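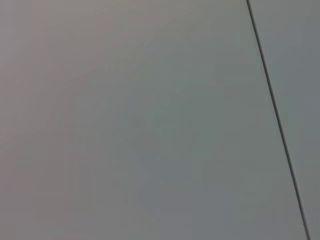 Figure 3. Wrist camera view of a plain grey surface at close range. The thin dark seam on the right is the only crisp edge.

4.2 When the camera has almost nothing to look at

We built the pose tracker in Rala around feature points, and for most of our work that was a fine choice. Give it a cluttered bench and it's happy all day. Then we pointed it at surfaces like the one in Figure 3, and I got to spend most of January reading log files.

Look at what the tracker has to work with there. The grey drifts a little, warmer toward the upper left and cooler near the middle, but those changes are soft and blotchy and there's no corner anywhere that a detector could hold on to. Our first version found corners anyway (of course it did!) by latching onto compression blocks, and it passed them along with full confidence. The planner, Mahuika, believed every one of them.

So we did two things. First, we added a check that runs before any feature matching. It takes the 8-bit image, with values from 0 to 255, smooths it, and asks whether the gradients that are left line up along one direction. If they do, the frame gets tagged "line only" and the corner detector never sees it. Second, we changed what the tracker is allowed to say about a line-only frame. A straight seam tells you how far off you are across it and how you're rotated relative to it in the image. It tells you nothing about sliding along it — that's the old aperture problem, and no amount of tuning makes it go away. We now hand Mahuika a covariance that is deliberately huge in that one direction and let the joint encoders fill in the rest.

We put together a test set of 156 low-texture frames, which we call Etitz, and labeled the seams by hand. The new check gave the wrong tag on 7 of them. In 2 of those it missed a seam that was badly out of focus, and in the others it took a shading boundary for a real edge. I'd like to fix the shading cases by looking at edge width, but a seam can go soft along its own length, as the one in Figure 3 does toward the bottom, so a fixed threshold won't cut it.

The check is on by default in the Hurow build tagged 2018-11-26, and everything in Section 5 was run with that build.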